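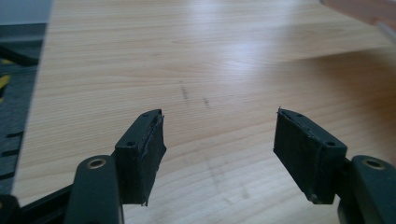

*Reading time: 2 minutes*

Our water at Clindale is hard. The supplier's annual report gives 431 mg/l as calcium carbonate at the sampling point nearest the house, and my own drop test agreed with it closely enough that I stopped testing. For years I descaled the kettle when it looked bad and left everything else alone. In August the shower valve seized, so I started keeping notes.

Scale forms faster in hotter water. I had the cylinder thermostat set far too high, at a figure I'm not going to print. It is now at 60 °C, which still deals with legionella and slows the deposit on the coil. I would not go lower with a stored supply.

The softener is a Kozma twin-tank unit, bought second-hand. It regenerates by metered volume, 900 litres per tank at the current setting, and switches tanks without a break in supply. The previous unit, an Arex, ran on a timer and regenerated whether we had used the water or not. Salt use over comparable periods:

- Arex, timed: 141 kg
- Kozma, metered: 44 kg

The two periods don't match exactly. We were away for part of the second one, and I haven't corrected for it.

The kitchen cold tap stays on the unsoftened main. This meant teeing off before the softener and running a separate 15 mm pipe behind the units — an afternoon's work, most of it spent lying on the floor. The outside tap is on the same branch.

I also tried a Plevora magnetic clamp on the kitchen branch. The kettle furred up at the same rate with it and without it. It is back in its packet.
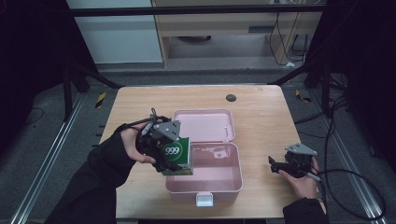 **How often should the resin be replaced?**

When the softened water starts testing hard soon after a full regeneration and the salt level and valve are both fine. Age on its own is a poor guide, and chlorine in the supply shortens the life.

Next job is the valve seals on the second tank. The bypass weeps slightly when closed.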